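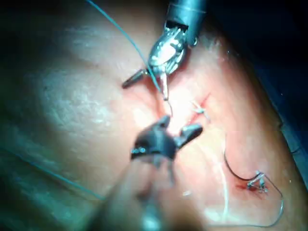

Suturing on a practice pad, two instruments. The needle is held in the upper jaws, with blue-green thread attached.

Workplace > Automation > Gallery > Suture bench, Narnport

The suture bench at the Narnport training center was fitted with robotic instruments in March. Before that, all of the practice stitching was done by hand with standard needle drivers. The gallery covers the work on the pad and what has changed for the staff who run the bench. Text by Jayson Buenaventura, January 2025.

Notes to the picture

Needle and jaws. The needle is small and curved and is gripped at the tip of one jaw. The second instrument sits directly below it. Passing the needle between instruments is the step that trainees repeat most, and the one most often marked down on the bench sheet. A needle held too near the point leaves nothing for the other jaws to take.

Thread. Blue-green thread is on the needle. The tied knot at the lower wound has black and silver strands. The bench keeps thread in more than one color so that a reviewer can tell one pass from the next. Trimmed tails are left on the pad until the sheet is signed.

Pad. Pale and rubbery, with an upper incision and a lower wound. A pad is turned in when the cuts no longer hold a stitch. The bench logged 354 pads in its first period of robotic work, against a lower figure for hand work that was never properly recorded. The two should not be compared.

Changes to the job

Staffing. The bench had 3 technicians before the change and has 3 now. The duties are different. Setting out hand tools has mostly gone. Instrument checks, cable wear logs and software restarts have taken its place. Consolacion Saludo, senior technician, puts the daily check at roughly 14 minutes when no fault is found.

Posture. Hand stitching was done leaning over the pad. The operator now sits at a console. Complaints of neck pain are down, complaints of tired eyes are up, and the console chairs have been replaced once. Breaks are written into the schedule and are taken at the end of a stitch.

Feel. The instruments return no sense of pull to the operator's hands. Staff who learned by hand judge tension by how the pad surface moves beside the stitch. Staff who started on the console have no other habit to drop. Saludo still has both groups tie one row by hand each session and has asked for this to stay in the course.

Automatic passes. The controller can drive the needle through a pass on its own once the entry and exit points are marked. Tying is left to the operator. During an automatic pass a technician stays at the stop switch and does no other work. This was the main point raised by staff when the schedule was drawn up, as the time had first been listed as free.

Grading. Stitches are still graded by a person, under a magnifier, with the pad off the bench. Spacing and tail length are measured. Knot security is tested with a hook. A trial of software grading at the Virham site has not been adopted at Narnport.

Pads for reuse in the beginner course go to the Hepburn room. Bench sheets are filed under Trollier, the name of the old records system, which is still printed on the folders.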